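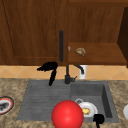 2 min read

Besetti Kitchen Pack for the Torker simulator – club review

Posted Jul 8, 2021 by Davina Moncrieff

Quick one as we've got a session tonight. We run a school robotics club, no money, two decent laptops, and we've been using the Besetti pack as the practice ground for our tidy-the-sink project. Licence was 185 for the club for the year. Worth it? Mostly yes.

What you get: a set of rendered kitchens, a sink you can put things in, crockery, bits of food, and a gripper you drive from the keyboard or from your own code. The task is plain enough. Get stuff out of the sink without smashing it.

Setup took an evening. The installer wants a clean folder and won't say so, it just hangs. Hendrik Visser sorted it by reading the log file, which I would never of done.
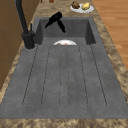 Gripper control is the best bit. Small steps, quick response, and you can slow it right down for the younger ones. Gleice Prado wrote her own approach routine in an afternoon – come in high, tilt, lower, stop – and then spent a fortnight on the closing part. Plates are hard. Flat on the bottom of a basin there's very little to get hold of. The pack makes you work for it and I'm glad.

Looks good too. Granite worktop, wood grain, grooves in the drainboard. Kids care about that more than I expected.

Niggles. The manual is thin. Resetting drops you back to the default camera every time, so you loose your view and have to set it up again. And the fans on the older laptop, my word. 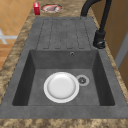
Being able to swap the contents of the sink is handy. Start them on one plain white plate, then add things. We save layouts by name and share them on a stick. Ans Dierckx keeps a list of which ones her code fails on, proper engineer.

Logging is good. We had 2,275 saved attempts at last look and the files open in any spreadsheet. Search is poor though, you can't filter by object.

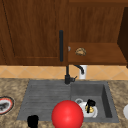

Mugs and anything with a handle are where the marks are in the Deltow challenge, so that's our summer. Eimear Quinlan reckons go for the handle every time. Gleice says the rim. Still arguing.

We tried the Dekker pack before this. Cheaper, but the lag put everyone off.

Four out of five. Would be more with a decent manual. Renewing in September if the price holds.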